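Ticket 1314: Replacement gripper fingers, cell 2, budget request
Status: Open, waiting on purchasing
Category: Consumables / end effector 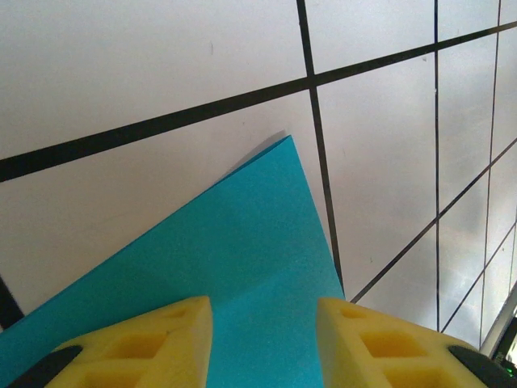 Cell 2, wrist camera: yellow fingers over turquoise sheet on the tiled surface.

Requested: 14 pairs of lattice fingers from Stemell, to cover sheet handling through August.

Log
09:10 Stock checked. Two pairs left on the shelf. Use over the last quarter was 13 pairs.
09:40 Flelach quote received. Lower unit price, but the mount pattern does not match ours. An adapter plate would be needed for each arm and is not in the quote.
10:25 Asked Soriano whether the fingers can go under the existing service contract. Answer: no, wear parts are excluded.
11:05 Suction tool from Plisetti considered for thin sheets. Needs an air line to the cell. Moved to next year's equipment plan, separate ticket.
13:30 Stemell confirmed stock and a lead time of nearly 14 working days. Quote attached.

Action: purchasing to approve the Stemell quote. Charge to the cell 2 consumables line. Do not split the order, as shipping is billed per delivery.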